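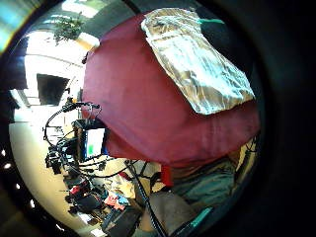 Cuaderno del taller de teñido, febrero, entrada de las ocho de la tarde

Retomo lo de la granza donde lo dejé, que fue en mitad de una frase y con el baño todavía templado. Para quien lea esto después de mí: las notas del mordentado están unas páginas más atrás, con una mancha de té encima, y siguen valiendo casi todas. Lo único que cambio es el alumbre, que esta vez he bajado un poco porque la lana de Macedo me quedó áspera con la proporción antigua, y me dio mucha pena, con lo bonita que viene esa lana.

He puesto 341 gramos de lana, pesada en seco, en tres madejas flojas atadas con algodón. La raíz es la del saco de Tarness, molida más gruesa que la anterior. La dejé en remojo desde por la mañana y tiré la primera agua, la amarillenta, como hacemos siempre (aunque la guardé en un cubo por si alguien quiere probar los ocres, que a mí me parecen preciosos y aquí se desprecian bastante).

Subí el fuego muy despacio. A los 40 grados el baño ya tiraba a teja, y me quedé un buen rato mirándolo con la cuchara en la mano, que es una manera muy agradable de perder la tarde. Ya sé que en la hoja vieja pone que se puede llegar hasta los sesenta y cinco y sostener ahí, y es lo que he hecho, 90 minutos de reloj, moviendo poco. Lo que no quiero es volver a pasarme: la vez que se nos fue el hornillo salió aquel marrón de mueble de abuela, y todavía tenemos madejas de sobra en el armario por si alguien se anima a tejer unos calcetines.

Sobre el agua. La de aquí es dura y a la granza le gusta, así que no he añadido tiza. En Okcombe, con agua blanda, sí la ponían, y el rojo les salía más limpio que el nuestro, hay que reconocerlo. Tengo apuntado probar con media cucharadita en una muestra pequeña antes de meter nada grande, y comparar las dos junto a la ventana, por la mañana, con la misma luz.

Un aviso sobre la etiqueta del bote de crémor: pone Vandidico, pero dentro está el del proveedor nuevo. Lo rellené yo y no cambié el papel, perdón. El lote es el 2,004, lo he escrito a lápiz en la tapa para que no haya líos con el pedido siguiente.

La segunda madeja ha cogido menos color por la parte del nudo. Creo que la até demasiado fuerte — me pasa cuando voy con prisa — y el tinte no entró bien. Se puede disimular al ovillar, o se puede dejar, que a mí las irregularidades me gustan más cada año. Si la pieza es para la manta, mejor apartarla y usarla en el borde.

He dejado las tres enfriando dentro del baño hasta mañana. Por favor, no las saquéis aunque parezcan listas, y no vaciéis la olla: queda color para un segundo baño, y quiero meter ahí el lino, que lleva esperando su turno desde antes de las fiestas.

Pendiente: lavar el colador fino, pedir más alumbre, coser las muestras a la hoja de cartón y apuntar al lado el peso de la raíz, que hoy se me ha olvidado.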